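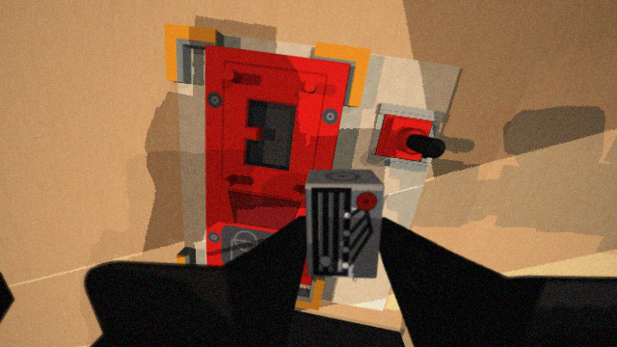

4.2 Perception from the wrist camera

The wrist view is the only image the policy receives while the gripper is close to the red panel. The overhead view is used for planning the approach and is dropped once the gripper gets within 60 mm of the target. We made this choice early on, and it has consequences for how the pose estimator is set up.

When the arm holds a part, the fingers and the part hide much of the lower half of the wrist image. Any feature we want to track has to sit high in the view or off to one side. In our task assembly three things meet that condition: the dark window opening in the panel, the switch housing next to it, and the orange brackets at the upper corners. The estimator uses the brackets first, as their color separates well from the red panel and the light frame. The window is used only to check the result -- its inner edge is stepped on one side, so a mirrored solution can be rejected with a single test.

The held part is masked before matching. The mask comes from the known grasp pose and the finger geometry, grown by 8 pixels on each side. Sakda Intarasuk wrote a first version that learned the mask from images. It was more flexible but failed when a part had red areas of its own, and the estimator then took them for pieces of the panel. The geometric mask is simpler and needs no training data.

4.3 Planning the approach

Planning runs in Trernard, our in-house planner, against scenes rendered in Kitier. The planner reads the pose of the tray and the pose of the robot mounting plate and computes a joint path that brings the gripper over the panel with the fingers pointing down. Each query is given 60 ms. If no path is found in that time, the arm stays at its last safe waypoint and the query is repeated with a relaxed limit on wrist rotation.

Shadows gave us more trouble than collisions did. The overhead renderer produces dark patches with straight edges on the tabletop, and the early segmentation code treated them as obstacles (Figure 5). The planner then took long detours around areas of bare wood. Kulap Khamphan fixed this by comparing each patch with the grain of the table surface: where the grain continues through the dark area, the patch is labeled as shadow and removed from the collision map. The soft shadow near the arm has no clean outline and is handled by the same test, with a lower threshold.

Figure 5. Overhead view in simulation, with the gripper over the red panel. The two dark rectangular patches on the tabletop are shadows. 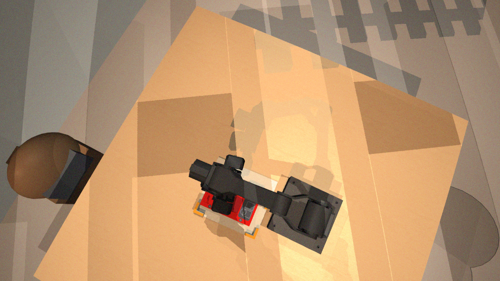

4.4 Control near contact

Below the 60 mm switch point the controller stops following the planned path and servos on the wrist estimate alone. Commands are blended over 12 control steps to avoid a jump at the handover. We do not replan during this phase. If the estimator loses both upper brackets, the arm backs off along its last direction of travel and the overhead view is turned on again.

Comments (8) Shares (12)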